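How Do You Teach a Robot to Open a Cupboard?

Odo is a robot with two arms. At the end of each arm there is a gripper, and a gripper is a kind of hand. Odo is strong and never gets bored. But on the first day, Odo did not know how to do anything in a kitchen. Somebody had to show it.

How do you show something to a robot? There are two good ways.

The first way is by hand. A person stands next to the robot, takes its arm and moves it slowly. Maybe your grandfather held your hand when you learned to write the letter A. It is the same idea. The robot remembers how each joint was bent, and later it can repeat the movement.

The second way is by remote control. The person holds one controller in each hand. When the person lifts the left hand, the robot lifts the left arm. When the person squeezes a trigger, the gripper closes. This is called teleoperation – a long word which means "working from far away."

At the Filora workshop in Brerkadari, the teachers use the second way very much. And they have one more trick. Before they work with the real Odo, they practice with a computer Odo, in a house that exists only inside the computer. It is a little like a video game. If the computer Odo drops a plate, there is nothing to sweep! 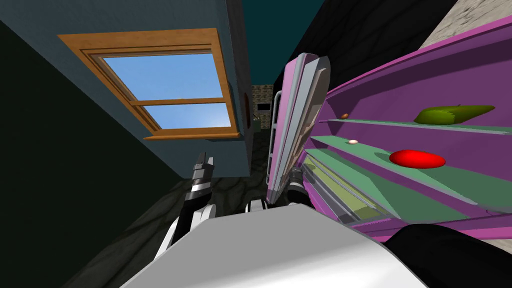

The computer Odo at the purple cabinet. The door is open and one gripper is next to it.

Look at the shelves. Can you find the red thing and the long green thing? For you it is easy to see that they are two different things. A robot must learn it, and it must also learn where the door is, so that the arm does not bump into it.

One try from start to end is called a demonstration. A demonstration with the cabinet can take 90 seconds. The teacher does it again and again, and every time something is a bit different. The food is in another place, or the robot starts from another side. In June the teachers made 600 demonstrations with this kind of cabinet. For all the tasks together they have now 2984.

Why so many? Imagine that you saw only one door in your whole life. Then you come to a new house and the handle is on the other side. You would be confused, and a robot is too. After many demonstrations, a computer program called Dramani looks for what is the same in all of them. Then Odo tries alone.

Try it at home

Ask a friend to close the eyes and be the robot. Put a spoon on the table. Now guide your friend to the spoon only with words, like "left," "forward" and "close your hand." After this, do it again, but move your friend's arm gently. Which way was faster?

Written for the Filora children's page, July 15, 2020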